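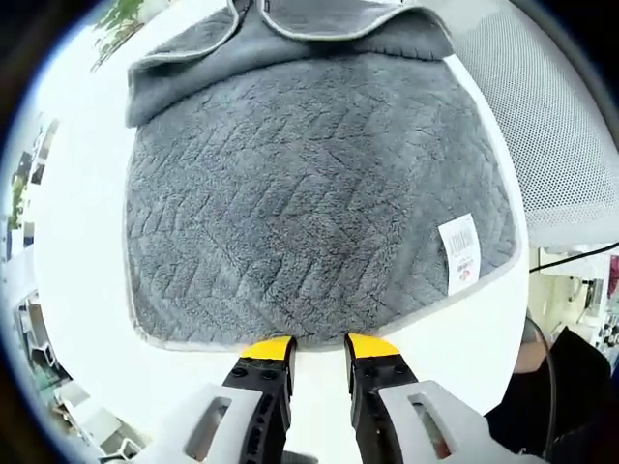 Tarstead tennis ladder, spring changes

hortensia_g
Hi all, and happy Monday! I've been thinking all weekend (my husband is sick of it) about the plan to drop the third set for a 10-point tiebreak. I'd hate to see it go.

jirayuk
Aw, I voted for it. Courts are booked until dark and I've got 2 kids to pick up.

Ohemaa A.
With Jirayu here, sorry Hortensia! My last match with Pornthip ran so long we lost the light.

hortensia_g
But those are the good ones!! Could we keep full sets for the semis, at least?

jirayuk
Semis I could live with.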